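Talking cups and cold hands with Anju Mathur

Caught Anju Mathur between clients, a little after four. She runs a two-room practice above the Prajapati pharmacy and does mostly cupping now, with some herbal foot soaks and a bit of moxa when the landlord isn't looking (smoke alarms, long story). She talks fast. I typed fast. Sorry in advance.

First thing I asked was how she got into it. "My aunt," she says. "Urmila Malhotra. She did it at her kitchen table for the neighbors. Glass cups, cotton, a match. I was the one holding the matches." Did she train with her? "I watched her. Training came later, and it was a lot of anatomy, which she never had. She just had good hands."

Five years in business this April. She keeps a paper book of appointments and says the last line in it is numbered 1036. Not clients, visits. "Most of them are the same people. Backs, shoulders, necks. Desk people."

So does it work? She makes a face. "Depends what you mean. People get off the table and tell me the shoulder feels looser. Some tell me they slept. I had a man who felt nothing, three visits, and I told him to stop paying me." She won't say cupping cures anything. Somebody called last month asking could she treat a kidney stone. "I said go to the hospital. Today. Then I called back to see if he went." 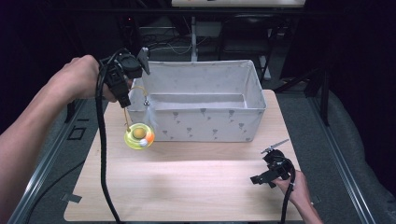 On the marks - everyone asks about the marks. "They are bruises, more or less. Some people in my line will tell you the color is toxins coming out. I dont say that. I say you will have circles, they go away in a week or so, don't book me right before a wedding." Anyone on blood thinners she turns away. Same with broken skin, sunburn, and pregnancy unless the doctor has said yes.

She uses silicone and glass. Fire cupping only for people who have been before. Glass gets washed and then disinfected, every time, and she's strict about it, got a little heated on the subject. "I've been in places where they wipe the cup with a towel. A towel! I left with my shirt in my hand."

The foot soaks started as an extra for winter. Ginger, mugwort, salt, fifteen minutes. She got teh recipe from her aunt too and changed it. "She put in mustard powder. Too much. My feet were red till bedtime." People with diabetes don't get the soak, because they may not feel how hot the water is.

Money. She charges less than the spa at Redov and more than she used to. Insurance pays for none of it. "I say the price on the phone so there's no funny moment at the door."

Would she teach? Maybe. There's a Saturday-type class she has been asked to do over in Stomitz, basics for beginners, and she's gone back and forth. "You can't learn it in a morning. You can learn when to leave somebody alone. I could teach that in a morning."

Then the buzzer went, her four-thirty, and she was up and washing her hands. Last question through the door - does she get cupped herself? "Every month. My aunt does it. She still complains about my posture."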